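Basgate Lab Projects Publications Hardware Notes Contact
Publications > Kitchen Cell > Section 4

4. Keeping the Kitchen Cell Ready to Run

4.1 Hand checks

The Stumow cell pairs a two-armed robot with a real kitchen counter, and we have grown very fond of the small routines that keep it honest. Most of our maintenance time goes to the hands. Before the first run we flex every joint through its full travel, listen for scraping, and wipe the fingers down with a dry cloth. The thumb gets the most attention. Its linkage sits in an open socket, so crumbs and soap film can reach the metal parts — a quick look with a flashlight catches most of it. Wrist views are saved along with the joint log, and we found them wonderfully useful for spotting a finger that hangs out of line with its neighbors.
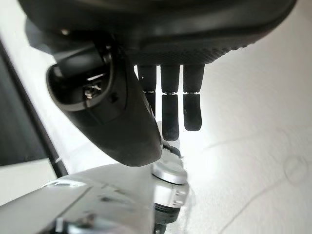 Figure 4a. Right-hand candidate view from the wrist camera: open thumb socket at left, three fingers extended downward.

The joint log, kept in a tool we call Tazi, records 1440 samples per check. A finger whose rest position drifts by more than 2 degrees is set aside for a new tendon.

4.2 Cables and reach

Cable wear was our main cause of lost time until August, when we changed the wrap at the wrist joint. The cables now take a longer loop before running down the arm, which leaves slack for the low reaches that dishwasher work demands. We check that loop with the arm held over the upper rack, the pose where a tight cable shows up first. The door stays fully down for this check, and the base is moved until the palm clears the tines.
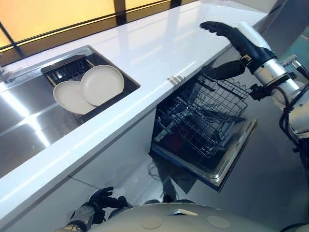
Figure 4b. Head view of the cell, with the dishwasher open and the right hand above the upper rack.

With the new wrap in place the cell completed 138 sessions on one set of cables, a result that delighted all of us. The Canulent controller needed no change beyond a softer limit on wrist rotation. Floor cables remain a weak point, and we now trace each one by hand whenever the base has moved.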